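We use cookies to remember your basket and to see which pages people read. By carrying on you agree to this. Accept | Settings

Filed under: Storage & Sorting, Gray Bins, Your Questions

Print this page | E-mail this page

Gray Bins: The Questions You Send Us Most

Last looked over 28 March 2026

We get a lot of mail about the big gray bins, much more than about anything else we sell, and I've been meaning for ages to put the answers in one place so you don't have to wait for me to get back to my desk. Most of what follows comes from our own sorting room in Nekbridge, where we've used these bins for years, and the rest comes from customers who were kind enough to write in with what they had learned (sometimes the hard way). If your question isn't here, do write. I like the letters, even the cross ones.

Which bin should I start with?

If you're sorting soft things, meaning cloths, towels, gloves, children's clothes, that kind of thing, start with one large open bin and live with it for a few weeks before you buy any more. People tend to order a whole row and then find that two would have done. Our large one is the Tular, and the smaller, deeper one is the Lykkegaard. The Tular is the one you want if you'll be reaching in and out all day, and the Lykkegaard is better for things you put away in the fall and don't look at again until spring.

Why do the walls slope outward?

This is my favorite question, because I asked it myself when I started! A wall that leans out gives your forearm somewhere to go. With straight sides you end up scraping your wrist on the rim every time you go for something at the bottom. It also means the empty bins sit inside each other, so you can keep a stack in a corner. Leave a strip of cardboard between them if they'll be stacked for more than a week or two, or they grip each other and you'll need a second person to pull them apart.

How much can I put in?

The Tular is happy with 40 pounds of folded cloth. It will hold more, but you won't enjoy moving it, and the bottom starts to bow if it's sitting on a shelf with gaps. For sorting, I'd keep it much emptier than that. A bin that is a third full is a pleasure to work from, and a bin that is heaped up is just a pile with walls. We put out a small amount, work through it, and put out some more.

My bin is covered in scuffs. Did I get a bad one?

No, you got one that's being used. The floor takes the worst of it because everything gets dragged across it, and you'll see paler streaks there long before the walls show much. We've had bins in daily use that look terrible on the inside and work just as well as the day they arrived. If you can feel a scratch with your fingernail, and particularly if it catches on knitted things, rub it gently with a fine sanding pad and wipe up the dust. If it's only something you can see, leave it alone. Florencio Segura, who ran our sorting room before I did, used to say he could tell which table a bin had come from by its marks, and I believe him.

What about dark spots on the bottom?

Try a damp cloth with a little dish soap first. If that doesn't shift it, make a paste of baking soda and water, leave it on while you have a cup of coffee, and wipe again. Old sticker glue is the usual culprit in our room, and cooking oil takes that off. If it's still there after all of that, I'd stop. You will do more harm to the surface than the spot is doing to you.

Can I use bleach?

I'd rather you didn't. It dulls the gray and leaves a smell that gets into cloth. Warm water, dish soap, a soft brush for the corners, and then tip the bin up on its end overnight. Please let it dry completely before anything fabric goes back in. I have had to rewash an entire season's worth of hand towels over this, and I wouldn't wish it on you.

Should I fold things before they go in?

For storing, yes. For sorting, no, save your energy. When everything is going to be picked out again in ten minutes there's no sense in making it tidy first. Just shake each piece loose as you drop it in so that things don't get balled up together. The little ones, like washcloths and single socks, love to hide inside the bigger ones, and a quick shake brings them out.

How do I keep small things from getting lost?

Bright colors help more than anything else I know. Gray is a very good background for sorting because nearly everything shows up on it, but gray socks and black gloves will still slip past you at the end of the day. If you get to choose the color of your cleaning cloths, choose something loud. We switched to strong colors a few years back and I stopped finding stray ones in the wrong orders almost at once. For the dark things, turn a lamp so it shines across the bin from the side, and you'll see the edges lift.

What's the best order to pick in?

Take from the top and the middle first, then go around the walls, then do the corners. People who start in a corner push everything else into a heap on the far side and spend the rest of the time fishing it back. When you think the bin is empty, run your hand flat along all four walls at the bottom. I do this every time, and I still find something in one bin out of ten or so.

Is it all right to pull on a piece that's stuck under others?

With cloths and towels, go ahead. With anything knitted or anything with a strap, lift what's on top of it first. A strap can be wrapped around three other things, and if you tug it you'll bring the whole lot up and then drop it again. It feels slower to lift first, but it's kinder to the seams.

What height should the bin be at?

Lower than you think. Most people put it on a regular table, and then the rim is up near their elbows, and by lunch their shoulders hurt. You want the rim a little below your elbow when your arm hangs naturally. We use the Trerov stand, which has 3 height settings, and I keep mine on the lowest. An old coffee table works nicely too, as long as it's steady and you're not too tall. If you're sorting for more than an hour, sit down for part of it. There's no prize for standing.

Do you sell lids?

For the Lykkegaard, yes, and they're listed on its page. For the Tular, no. We tried a lid years ago and people took it off on the first day and then wrote to ask where they were supposed to keep it. A clean bedsheet over the top keeps the dust off just fine, and you can tuck it under the rim.

How do I label them?

Tie on a tag instead of using a sticker, if you can bear to. Whatever is in the bin will change, it always does, and peeling stickers is a miserable way to spend an afternoon. We punch a hole in a piece of card and hang it from the rim with string. Write large. Put a tag on the short side as well if your bins are kept end-on under a shelf.

Can the bins live outdoors or in a garage?

A garage is fine, and so is a covered porch for part of the year. Full sun will make the gray go chalky, and then it rubs off on light fabrics. If yours has already gone that way, keep it for garden tools and gloves and get a fresh one for the linens.

Do you give a discount for larger orders?

We do. It begins at 40 bins, and there's a better price again at 200. We once sent 300 to a single laundry, and that took us most of March to get out the door, so if you need a large number, please tell us early and tell us honestly when you need them. We can usually send a first batch ahead and the rest when it's ready.

Can I return one after I've used it?

If it's cracked or the rim has split, yes, at any time, and we'll pay the postage. If it's simply the wrong size, write to us within a month and we'll work something out, even if there are a few marks on it. Give it a wipe before you pack it up. The people in returns will be grateful, and one of them is usually me.

Join our newsletter for sorting tips and new arrivals. Enter your e-mail address and we'll write once a month.

Print this page | E-mail this page

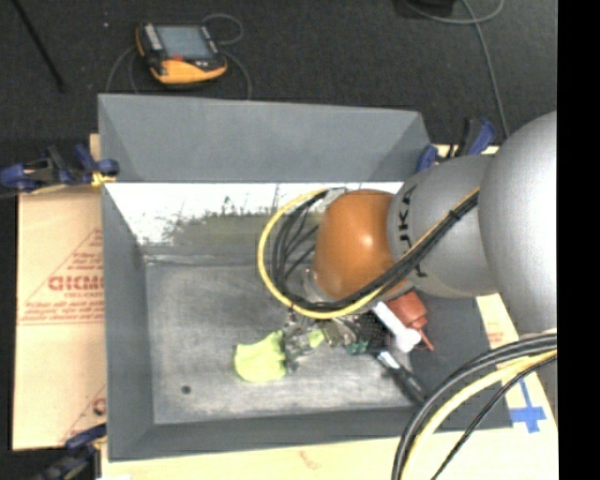 One more thing on returns, as it comes up so often: please keep the big carton the bin came in for at least the first couple of weeks. It's an awkward shape to wrap from scratch, and we can't easily send you another box. If you've already flattened it for the recycling, let us know before you go out and buy one, and we'll see whether there's a spare on the shelf.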